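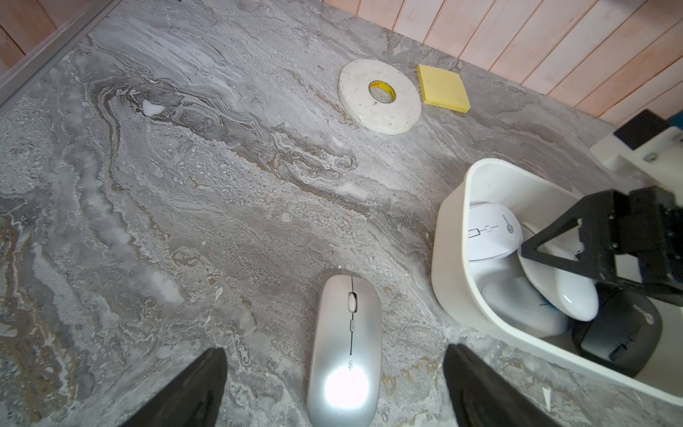

3. Construction of the workcell

3.1 Place and table

The workcell was built in a shared workshop in Plasville, where our group has a place for one bench. We wanted to know how much of a two-arm sorting system can be made by people with common tools, and for this reason we did not change the room. The table has a marble top with strong veins. At first we planned to cover it with a plain mat, as many authors do, but the mat moved when an arm pushed against it, and we removed it. The pattern of the stone makes the segmentation more difficult, especially for gray and silver objects. We consider this difficulty useful, as tables in homes are seldom plain.

3.2 Arms and grippers

Both arms are driven by the same Helleo control board, which we modified only in the power connector. Each gripper has two black fingers. The brackets were drawn by us and cut in the workshop, and it took three versions until the fingers closed in parallel. In the first version the screws were placed too near to the edge and the bracket bent under load. The triangular opening in the final bracket (visible at the right in Figure 2) reduces the weight and lets the hand reach the mounting screws with a hex key. A small camera is mounted at the wrist and looks along the fingers toward the table.

Figure 2. Wrist camera view of the sorting task. The fingers of one arm are open on both sides of a silver wireless mouse, while the gripper of the other arm reaches into the white bin with several computer mice.

3.3 Task and objects

The task is to collect computer mice into a plastic bin. We chose mice for the reason that they are easy to obtain second-hand, and that their shells are smooth and curved, so a grasp which is slightly wrong usually fails in a clear way. The set contains white, black and silver models. Other things from the desk, such as a roll of tape and a pad of yellow sticky notes, are left on the table as distractors and must not be picked.

The silver mouse was the hardest object for the detector. When its light is on, a part of the shell becomes white in the camera image and the outline is partly lost. We tried to lower the exposure, but then the black mouse in the shadow of the bin wall could not be separated from the fingers. Finally we kept one fixed exposure and added more training images of the silver mouse in different directions. In total 2000 images were labeled by hand with the Brurow tool, most of them in June.

3.4 Sharing of the bin

Both arms may enter the bin, and therefore a simple rule is necessary. An arm which wants to enter asks for a token, and the other arm must wait with open fingers outside of the rim until the token is free. The waiting time is limited to 10 seconds, after which the controller stops both arms and the operator is informed by a sound. This rule is slower than the planner of the Chauvin project, on which our software is based, but it can be understood and repaired by any member of the workshop. The position of the bin is measured again at the start of each session, as it can be shifted when a finger presses on the objects inside.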